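창측 작업대 안전점검표 및 의견
설비: Plidex 원격조작 작업대
작업 장소: Osness 연구동, 창측 백색 테이블
점검 구분: 이상 발생 후 재점검
점검자: Renu Ahuja
입회: Bogumił Nowakowski
점검일: 6월 22일 금요일

1. 점검 사유
고리 쌓기 장난감을 트레이에서 집어 옮기는 작업 중 왼손 추적값이 끊겼다. 조작자는 손을 멈추었으나 추종 측 그리퍼가 마지막 속도값을 유지한 채 트레이 테두리까지 내려갔다. 비상정지는 조작자가 아닌 입회자가 눌렀다. 부상 없음. 같은 증상이 5월에도 한 번 기록되어 있으며 당시에는 재부팅 후 종결 처리하였다.

2. 작업 전 항목
2-1 비상정지 버튼 동작: 적합
2-2 비상정지 버튼 위치: 부적합
의견: 조작자가 양손에 장비를 착용하면 버튼까지 손이 닿지 않는다. 발판식 스위치 추가 필요.
2-3 장갑 손상 여부: 적합
2-4 손목 스트랩 체결: 조건부 적합
의견: 왼쪽 벨크로가 약해져 있음. 다음 작업 전 교체.
2-5 컨트롤러 배터리 잔량: 적합
2-6 케이블 피복: 적합
2-7 케이블 여유 길이 및 고정: 부적합
의견: 팔을 뻗으면 손목 쪽 커넥터에 장력이 걸린다. 당겨 보니 접촉이 순간적으로 끊겼고 로그의 끊김 형태와 같았다.

3. 작업 중 항목
3-1 트레이 위치 이탈: 없음
3-2 양손 작업 간격: 적합
3-3 창 반사에 의한 추적 간섭: 확인 필요
3-4 작업 구역 내 타인 출입: 없음
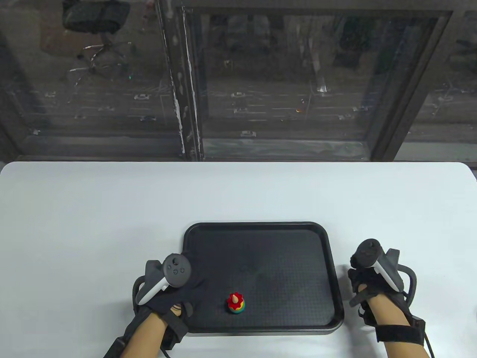
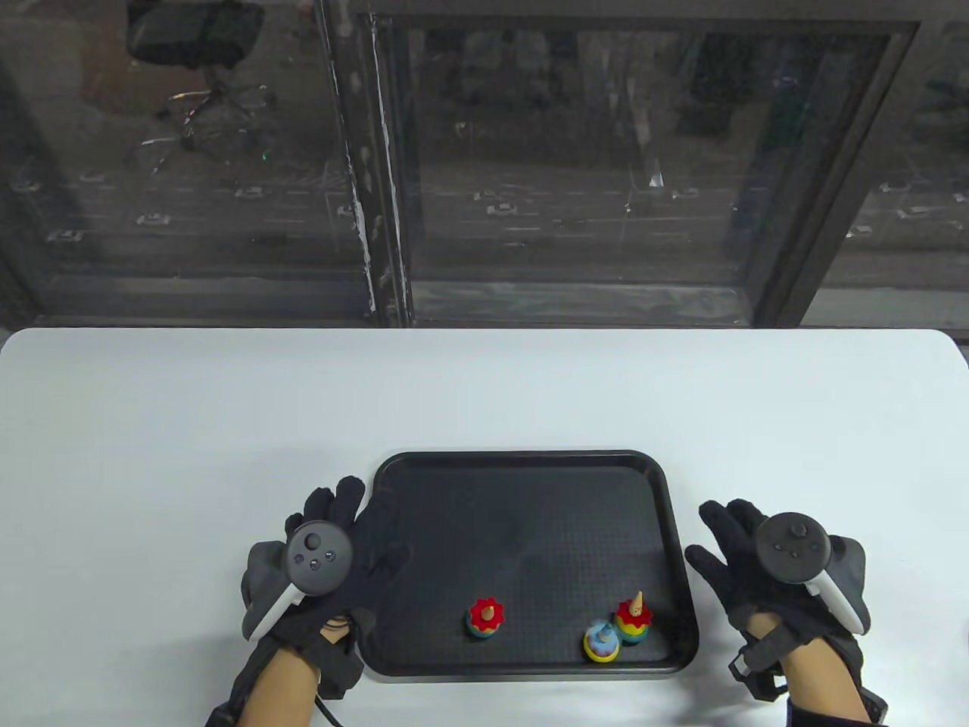
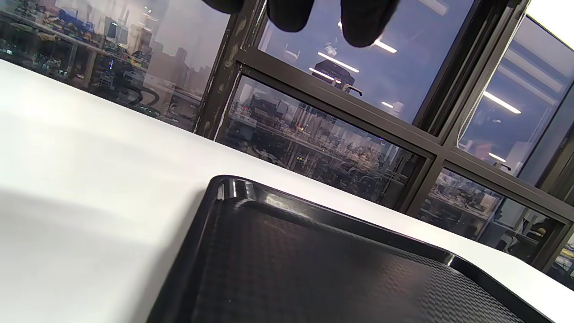 창측 테이블, 검은색 트레이 사용 작업.

3-5 추적 끊김 시 추종 측 정지: 부적합
의견: 설정 파일의 통신 감시 시간이 4000 ms로 되어 있었다. 시운전 때 늘려 둔 값이 복구되지 않은 것으로 보인다. 이 시간 동안 그리퍼는 마지막 명령을 계속 수행한다. 이번 건의 직접 원인은 커넥터 접촉 불량이지만, 하강이 멈추지 않은 원인은 이 값이다.
3-6 이상 경보음: 부적합
의견: 경보는 화면에만 표시된다. 조작자는 손과 트레이를 보고 있으므로 알아차리기 어렵다.

4. 작업 후 항목
4-1 그리퍼 손가락 패드: 왼쪽 패드 모서리 눌림. 교체함.
4-2 트레이 균열: 없음
4-3 로그 저장: 완료. Zofia Sowa에게 사본 전달.
4-4 전원 차단 순서: 적합

5. 조치
가. 통신 감시 시간을 10 ms로 변경하고 설정 파일을 잠금. 담당 Bogumił Nowakowski. 완료.
나. 손목 케이블 고정 클립을 팔마다 2개씩 설치. 담당 Renu Ahuja. 완료.
다. 발판식 비상정지 스위치 발주. 공급처 Vigfúsdóttir. 납기 회신 대기 중.
라. 경보음 출력 추가. Zofia Sowa가 검토 중.
마. 창 반사 영향은 블라인드를 내린 상태와 올린 상태에서 같은 동작을 반복하여 비교한다. 미실시.

6. 종합 의견
가, 나 조치 후 케이블을 일부러 분리하여 시험하였고 추종 측은 즉시 정지하였다. 왼쪽과 오른쪽 각각 확인함. 다만 발판 스위치가 설치될 때까지 단독 작업은 금지한다. 입회자는 비상정지 버튼에 손이 닿는 위치에 서고, 자리를 비울 때는 작업을 중단한다. 감시 시간을 짧게 잡은 뒤 오정지가 늘었다는 의견이 있으면 값을 임의로 바꾸지 말고 점검자에게 알릴 것.

5월 기록의 종결 처리는 취소하고 이번 건과 묶어 다시 등록하였다. 다 항과 마 항이 끝나면 2-2, 3-3만 재점검한다.

확인: Leokadia Stępień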